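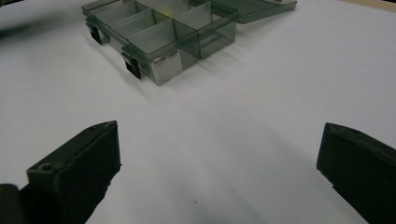
Forum > Workshop and Storage > Small Parts > Compartment boxes, fixed or removable dividers?

tallow_pete
I'm finally sorting the screws, washers and odd electrical bits that have been living in coffee cans. I picked up a tinted see-through organizer, the kind with a fold-back lid and two black latches on the long side. It's empty and clean and I want to plan it before I fill it. Do you go by size, by type, or by job? I have up to 2000 pieces to put away, mostly wood screws.

Model is the Casau, if that matters.

ridgeline44
By type first, then length. Wood screws in one box, machine screws in another. If you mix them you'll be picking through the compartments in a month. Put whatever you use most along the latch side so it's closest to you when the lid is back.

mudroom
I do it by job and I wouldn't go back. One box is for hanging things: picture hooks, anchors, the screws that fit the anchors. I carry that box to the wall and I don't need anything else. With ridgeline's way I'd be carrying three.

ridgeline44
Fine if you only do a few kinds of job. I build cabinets, and the same #8 screw goes into everything. I'd need it in every box.

mudroom
So put it in every box. Screws are cheap.

oxbow_lane
Before you fill it, close it and check the gap between the lid and the tops of the dividers. I had a Todorar where the gap was big enough for washers to slide across. I carried it on its side once and spent an evening sorting lock washers from flat ones. A piece of thin foam under the lid fixed it.

tallow_pete
Just checked. A small washer gets through if I tip it. Would foam hold up, or does it crumble?

oxbow_lane
Mine is from 2 years ago and still okay. Use the closed-cell kind. The soft yellow stuff crumbles.

fennimore_b
I don't like tinted boxes for this. Clear ones let you read the screw size from the top. With smoky plastic and a stack of them on a shelf, everything looks like gray lumps. I sent a Clerkaler set back for that reason.

mudroom
Label the end and it doesn't matter what color the plastic is.

fennimore_b
Labels go out of date. I have a box that says "hinges" and it hasn't had a hinge in it since I moved.

ridgeline44
Agree with mudroom on the labels. White paper on the short end, big letters on the top line, smaller details under it. Clear tape over the whole thing or it gets grubby. If you change what's in the box, change the label — it takes a minute.

tallow_pete
Going by type for the screws and by job for the electrical, so you both get one. I'll leave two compartments open for strays. Does anyone know if the latches on these can be replaced?

oxbow_lane
On the Todorar they snap off and on. No idea about Casau. I wouldn't force one to find out.

dell_rd
Watch the weight too. I filled a box to the top with deck screws and the handle on my Woldemariam case let go on the basement stairs. Heavy stuff goes in half full now, and the long screws stay in the cartons they came in.

tallow_pete
Good point on the deck screws, I have 13 cartons of those. They can stay on the shelf. Foam is cut and the first row is in.

Contact | Copyright Small Parts Forum | Back to top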